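Evening Kitchen Assistant Wanted at Candeo, Montoya

Part time, start in March

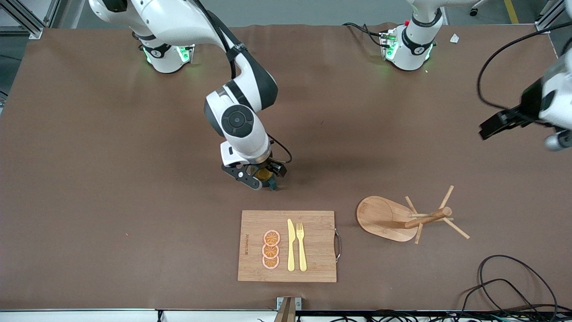

Candeo is a small company which cooks and delivers meals for offices and private parties in Montoya. We are looking for one person to join our evening team. You will work 17 hours per week, divided over 3 evenings, and we agree on the evenings together before you start.

The work is simple but it must be done with care. You wash and cut fruit and vegetables, fill the trays, write the labels with the allergens, and help to load the van. At the end of the shift we all clean together, also the chef. In spring we have many wedding orders and then it can be quite busy – please think about this before you apply.

We don't ask for a diploma. It is more important that you come on time and that you tell us when something is not clear. You should be able to lift the full crates and to stand for the most part of the evening. Some experience with knives is welcome. If you have no food hygiene certificate yet, we will pay for the course and the hours you spend there.

Our team speaks English in the kitchen, but for most of us it is the second language, so please don't be afraid if yours is not perfect. Shoes and aprons are given by us. You eat with the team before the shift, and there is always a meal without meat. The kitchen is on the ground floor behind the Widatach bakery, and bicycles can be left inside the yard.

To apply, send a short letter to Noemi Boateng and write in it which evenings are not possible for you. A resume is good to have, but one page is enough. She will answer to everybody. After this we invite about 8 people for a paid trial evening with Wichai Saithong, our head chef, who will also show you the cold room and the schedule. Students can apply as well, if they can stay with us until the end of summer.

Contact: Noemi Boateng, Candeo kitchen office, Montoya | © Candeo, February 2025 | Back to top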